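Camik adaptive two-finger gripper, long-term review
Fiifi Akpalu, 11th October

We bought the Camik in January to replace a Plukitz unit on a KUKA arm doing mixed bin picking. The mounting plate fit without rework, and first setup took 25 minutes with the Prirkatell configuration tool. Grip force is adjustable in software and held its setting between checks.

The fault appeared at cycle 724 of a long run. The gripper reported "object held" while the fingers were empty, and the arm carried out the full transfer and release. No alarm was raised. I traced it to the sensor lead at the fingertip, where the conductor had fatigued at the strain relief. With the signal lost, the controller kept the last valid reading as current.

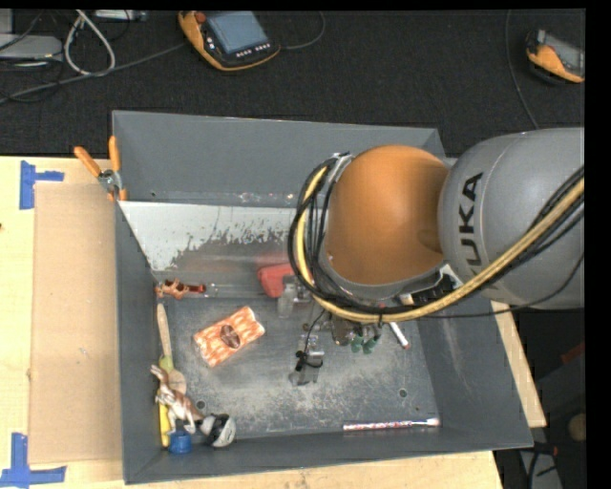
A broken wire on a moving finger is ordinary wear. Reporting a dead sensor as a good grip is a design error, and on a line handling heavier parts it would be a safety matter. Firmware should time out the reading and stop the arm. The version we received does neither.

Cunha, the distributor, sent a replacement lead in a week and a firmware patch later. The patch adds a timeout, set to 400 ms by default. We lowered it to 60 ms and pulled the lead on purpose at reduced speed; the arm stopped each time.

Cable routing is left to the buyer. The manual gives a minimum bend radius for the main cable and none for the fingertip lead.

Grip quality: good. Fault handling as shipped: poor. Check the firmware version before powering one up, and order a spare lead with it.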